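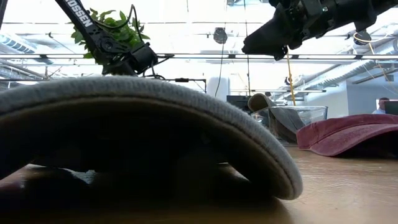
Dos ediciones de la misma novela negra y no coinciden: ¿cuál compro?

renglonsuelto
18 de julio de 2023

Quiero leer «El inquilino de Bisley», una novela inglesa de crímenes con bastante humor, y me he liado con las ediciones. En papel la tiene la editorial Drolau, en bolsillo, unas 400 páginas. En digital hay dos versiones en la tienda de Oka, las dos en español y las dos con el mismo título, pero una marca 3.236 posiciones y la otra 3.627. La diferencia me parece demasiado grande para ser solo la maquetación.

He descargado la muestra de ambas. El primer capítulo empieza igual, pero a partir de la segunda página cambian frases enteras. En una el marido habla de usted con el farmacéutico y en la otra se tutean. Además, la larga lleva una nota previa sobre los envenenamientos históricos del pueblo y la corta entra directamente en la cena.

La leemos en un club en septiembre y varios ya tienen el bolsillo de Drolau. Me gustaría saber si la corta está recortada y cuál de las dos corresponde al texto en papel. No quiero destripes, por favor. Sé quién muere porque lo cuenta la contraportada, pero no sé nada más.

tinta_y_punto

Son dos traducciones distintas. La corta es la antigua, la que salió primero en la colección de quiosco de Kruger, y está abreviada. La larga es la nueva, hecha a partir del texto completo, y es la misma que publica Drolau en bolsillo. Lo puedes comprobar en la página de créditos: si pone «traducción revisada y completa», es la buena. En la muestra de Oka los créditos a veces están al final, así que ve al índice y salta desde allí.

Lo que falta en la de Kruger, sin destripar nada:

La nota previa que mencionas.
Dos capítulos de la parte central, que se resumen en un párrafo.
Casi todas las cartas al periódico local. En la completa abren cada parte y son de lo más gracioso del libro.

La trama se sigue igual con la abreviada, y el final es el mismo. El problema para un club es que la numeración de capítulos deja de coincidir a mitad de la novela. Si alguien propone leer hasta el capítulo 15, cada uno se parará en un sitio distinto. A nosotros nos pasó con otro título de esa colección y hubo que quedar por escenas — un lío bastante molesto.

Sobre el tuteo: la traducción antigua tutea a todo el mundo. La nueva reserva el tú para el matrimonio y para los vecinos de toda la vida, y eso luego tiene su importancia. 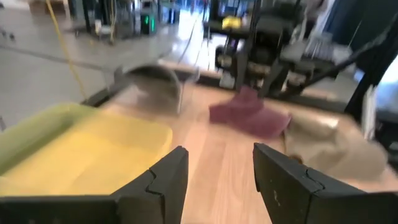 marcapaginas77

Yo leí la corta y me gustó. Se lee en un fin de semana. Lo de las cartas no lo eché de menos porque no sabía que existían.

Ahora bien, no me fiaría solo de las posiciones para comparar ediciones. He visto libros de Oka que incluyen al final el primer capítulo de otra novela, y eso suma bastante. Mejor mirar el índice. En este caso la diferencia sí viene del texto, pero no siempre es así.

Si ya has comprado la corta por error, te la cambian dentro del plazo de devolución, desde «Mis pedidos». La muestra no cuenta como compra.

renglonsuelto

Gracias a los dos. He mirado los créditos de la larga y pone «revisada y completa», así que me quedo con esa. Aviso también al grupo, porque creo que hay quien tiene en casa la de Kruger.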